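Getting shoe molds off the bench and onto a shelf

I make slippers and the occasional pair of clogs in my garage, and for years my shoe molds lived in a heap under the workbench. Every time I wanted a left I pulled out three rights. So in April I finally gave them a shelf, and I wish I'd done it ages ago!

First thing, keep them in a single row. I know it's tempting to stack them (they look like they'd nest, don't they?) but the rims rub and you end up with little scuffs that show on the next pair. One deep, toes all facing the same way if you can manage it, and a couple of fingers of space between them so you can get your hand in.

Put them on the top shelf if your unit isn't too tall. Mine get used constantly, and bending down for them was murder on my back. Boxes and heavy odds and ends can go underneath, where they help keep the whole thing steady.

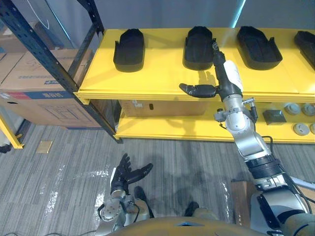
Color matters more than I expected. My old shelf was dark brown and black molds just vanished on it, especially in the evening with one bulb going. On something bright you can spot a gap right away, and crumbs of dried glue too. A can of yellow paint will do the job if your shelf is the wrong color -- give it 2 thin coats and let it cure properly before you load it, or the molds will stick. Ask me how I know.

The hollow kind collects dust like a soup bowl. I go over mine with a dry paintbrush every week or so, then a barely damp rag. Skip the solvents, they turned one of mine cloudy. My friend Meenakshi Kushwaha lays an old pillowcase over hers, and I may steal that idea.

For sizes, I write on masking tape and stick it to the front edge of the shelf below each mold. Tape on the mold itself peels, and it leaves gunk.

Small parts go in a cardboard box on the lower shelf with a label facing out. I keep one box only. When it's full, I have to sort it before anything else goes in, which usually takes me 20 minutes and a cup of tea.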